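Télétravail : Vemau ouvre enfin son espace partagé, et j'y ai passé la matinée

Bon, je vous en parlais déjà en juin sans trop y croire : l'espace de travail partagé de Vemau est ouvert ! Il s'appelle Simer, il occupe l'ancien local du magasin de chaussures, en face de l'arrêt de bus, et il accueille tous ceux qui travaillent à domicile et qui commencent à parler à leur machine à laver (je m'inclus dans le lot, évidemment).

Pour ceux qui n'ont pas suivi l'affaire, petit rappel. La commune avait lancé une consultation sur le télétravail l'an dernier, avec un questionnaire glissé dans le bulletin municipal. On s'attendait à trois réponses et demie. Il en est revenu 1 449, et une bonne partie disait la même chose : la maison, c'est bien, mais pas cinq jours sur cinq, surtout quand les enfants sont en vacances et que la connexion rame dès que le voisin lance un film. Le conseil a donc voté le projet au printemps, et c'est la société Nair qui a remporté la gestion du lieu pour deux ans.

Côté pratique, on compte 10 postes dans la grande salle, plus deux cabines fermées pour les appels et une pièce de réunion qu'il faut réserver la veille. Les horaires : de 7 h 30 à 19 h, sans coupure à midi. Le tarif à la demi-journée n'a rien de ruineux, il y a aussi une carte mensuelle, et les habitants de Vemau ont droit à deux demi-journées gratuites pour essayer. Il suffit de venir avec un justificatif de domicile. Moi, j'avais oublié le mien, j'ai fait l'aller-retour à vélo sous la pluie, ne faites pas comme moi.

La réservation passe par Vurkton, une application que je ne connaissais pas et qui m'a donné un peu de fil à retordre. Le compte se crée vite, mais le calendrier affiche par défaut la semaine précédente (pourquoi ?) et j'ai failli réserver une cabine pour une date déjà passée. À l'accueil, on m'a dit que la correction était prévue et qu'en attendant on pouvait très bien téléphoner. Je crois que je vais téléphoner.

Et sur place, alors ? J'ai bien travaillé, mieux que chez moi en tout cas. J'avais un devis à finir et deux clients à rappeler, le tout était bouclé avant onze heures et demie, ce qui à la maison m'aurait mené jusqu'au goûter, entre le courrier, la lessive et le chat. Les gens sont discrets, on se dit bonjour, on branche son ordinateur et c'est parti. J'ai quand même deux réserves : les cabines résonnent pas mal, et il manque des prises du côté de la vitrine. J'ai laissé un mot dans le cahier de suggestions, je n'étais pas la première personne à parler des prises.

Pour le stationnement, le parking de la halle reste gratuit, sauf les matins de marché où il vaut mieux oublier la voiture. L'arceau à vélos, lui, est juste devant la porte.

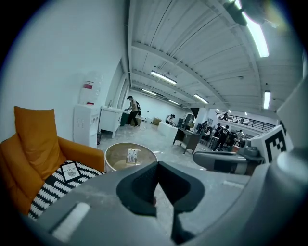
Reste la question que vous êtes plusieurs à m'avoir posée par mail : est-ce que ça vaut le coup quand on a déjà un bureau correct chez soi ? Je dirais que oui, une ou deux fois par semaine, ne serait-ce que pour fermer une porte derrière soi en fin de journée. Le travail à domicile finit par manger toutes les pièces, chez moi le salon y est passé en premier, puis la table de la cuisine, et un soir j'ai retrouvé des factures dans la corbeille à pain. Si vous restez chez vous malgré tout, gardez au moins un coin où l'ordinateur n'entre jamais : un grand fauteuil orange avec un plaid à zigzags noirs et blancs, une petite table ronde juste à côté pour poser la tasse, et interdiction absolue d'y ouvrir ses mails ! Je tiens cette règle depuis la rentrée (enfin, presque) et je dors mieux.

La suite dépendra de la fréquentation. Nair s'est fixé un objectif de 1 000 demi-journées réservées sur la première année, et si le chiffre est atteint, la commune étudiera l'ouverture d'une deuxième salle à l'étage, avec peut-être un créneau en soirée pour ceux qui montent leur activité à côté d'un emploi. J'aimerais beaucoup, j'ai mes meilleures idées après le dîner.

En attendant, une matinée d'accueil est prévue chaque mois pour les indépendants, avec café et coup de main pour les inscriptions. La prochaine commence à 9 h, l'entrée est libre et on peut venir avec ses questions sur les tarifs. J'y serai, sans doute au fond, près de la seule prise qui reste.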